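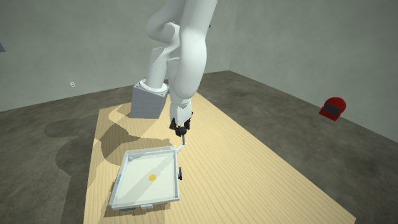 Jodora to release 2000 simulated tilting runs

Robotics firm Jodora will release a set of 2000 practice runs in October, all of them recorded in simulation at its office in Brilley. The runs are meant for training robot arms to move a loose object by tilting the thing it sits in.

In each run the arm has hold of a tray by a thin rod. A small grey ball is free to roll inside the low walls, and the aim is to bring it to a yellow disk on the white floor of the tray. The arm never touches the ball. It has to get there by tipping the tray, and the ball does not always stop where it is wanted.

Nearly 900 runs have been finished so far. They are made by staff who steer the simulated arm with a hand controller, working in shifts of 2 hours. The starting position of the ball changes from one run to the next. Runs in which the ball misses the disk are kept as well, and marked as such, so that users can decide whether to train on them.

Every run stores the joint positions of the arm, the position of the ball and a rendered view of the table. The room, the lighting and the wooden table top stay the same throughout the first release. A later one may vary them, though the company has not set a date for that.

Jodora's own learning system, Morsy, has been trained on the first 400 runs. The company said it copes well with short rolls across the tray but tends to tip too far when the ball begins in a corner – more corner starts are being recorded this month as a result.

The work follows a smaller trial with a real arm at the firm's workshop in Isdale, which was stopped in spring when resetting the ball by hand proved too slow. Testing there is due to start again once the full set is complete.

The files will be free for teaching and research use. Commercial users will need a licence from Jodora.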